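**Ticket: bedroom extender drops off the network every evening**
Status: resolved, left open for notes
Site: Brellside, upstairs flat
Equipment: Jirno router (hallway), Jirno extender (back bedroom), Lodhi laptop, two phones

**Problem as first reported**

Wi-Fi in the back bedroom stops working in the evening. The phones still show full bars, but pages don't load. The laptop says "Connected, no internet." If you walk to the hallway, everything comes back within a minute. It started in November. Before that the same equipment ran for most of a year without trouble.

Mornings are fine. The trouble starts between 6 and 7 p.m. and lasts until late.

**Tried before opening the ticket**

- Restarted the router. No change.
- Restarted the extender. Works for 15 minutes, then drops again.
- Forgot the network on the laptop and joined it again. No change.
- Moved the extender from the desk to the top of the bookcase. Slightly worse.

**Entry 1**

Logged in to the router page from the laptop with a cable. The internet line itself is good in the evening. Plan speed is 100 and the test came back close to that each time I ran it, including at 7 p.m. while the bedroom was down. So the provider is not the cause and I did not call them.

The router log shows the extender leaving and rejoining over and over. A typical stretch looks like this:

```
18:42 wlan0: client EXT-BACK disassociated
18:42 wlan0: client EXT-BACK associated
18:47 wlan0: client EXT-BACK disassociated
18:48 wlan0: client EXT-BACK associated
18:53 wlan0: client EXT-BACK disassociated
```

The gap is nearly always 5 minutes. A weak signal would usually drop at uneven times, so I started looking for something on a timer.

**Entry 2**

Ran a continuous ping from the laptop to the router overnight, one second apart. Between midnight and 5 a.m. nothing was lost. From 6 p.m. on, replies got slow first, some of them over 3000 ms, and then stopped until the extender rejoined.

Scanned for other networks from the bedroom. In the morning there were a handful. In the evening the list filled the screen and most of them sat on the same channel as ours. The router was set to pick its channel automatically.
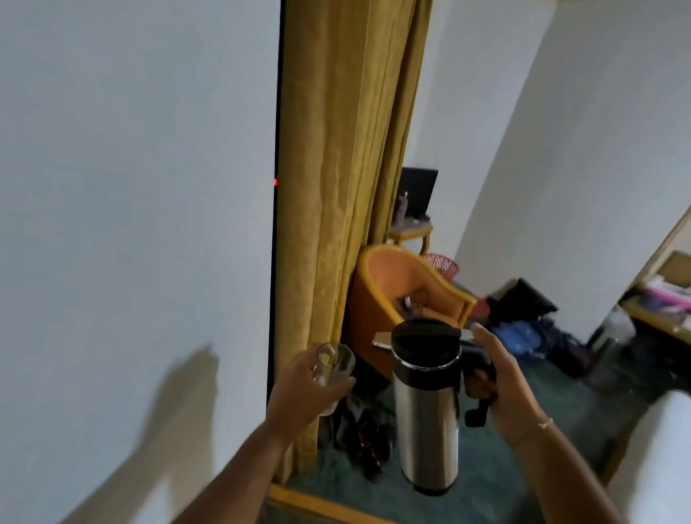
Set the 2.4 GHz channel by hand to 1, which was the quietest in the scan. Saved, waited for the router to come back, then restarted the extender so it would pick up the new channel. The drops continued that evening, but the slow replies mostly went away. That looked like two separate problems on top of each other, with the crowded channel being the smaller one.

**Entry 3**

Checked firmware. The router had updated itself in November and the extender had not. The extender page said "Up to date," but it hadn't been able to reach the update server. Its DNS setting was still pointing at an address from the old router, typed in by hand when it was first set up.

Steps:

1. Connected the laptop to the extender by cable.
2. Opened the extender page and went to Network > Address.
3. Changed DNS from Manual to Automatic.
4. Saved and restarted.
5. Ran the update check again. It found a new version right away.
6. Installed it. The page hung at the end and I had to reload it by hand.

After the update the 5 minute pattern was still there. I had expected this to fix it, so I left everything alone for an evening to be sure.

**Entry 4**

Went through the router settings one page at a time and compared them to the old backup file. The November update had switched on a feature called Smart Steering. It checks each device on a timer and pushes it to the 5 GHz band if it thinks the device would do better there. The interval was set to 300 seconds.

The extender links back on 2.4 GHz only. The router kept pushing it off, the extender kept coming back on the band it knows, and so on. I think it left the extender alone in the daytime because steering only acts when the 2.4 GHz band is busy, and that is in the evening when the neighbors are home. I can't prove that part. The help page doesn't give the rule.

Turned Smart Steering off. Restarted both units, router first.

**Entry 5**

No disassociations in the log that evening or the next. The ping ran from 5 p.m. to midnight with a few single losses and no gaps. A video call on the laptop ran for over an hour in the bedroom. Moved the extender back to the desk, where the signal is better.

**Settings as left**

| Setting | Value |
|---|---|
| 2.4 GHz channel | 1 |
| 2.4 GHz width | 20 MHz |
| 5 GHz channel | Auto |
| Smart Steering | Off |
| Extender DNS | Automatic |
| Router auto-update | On |

**Notes**

Auto-update may turn steering back on. If the drops return, look at that page before anything else. A new backup of the router settings is saved on the laptop under Ondudside, next to the old one.

The printer lost its connection when the channel changed and had to be switched off and on once. It has printed normally from both phones.

Still to do: label the two Jirno power adapters. They have the same plug and the extender one is rated lower.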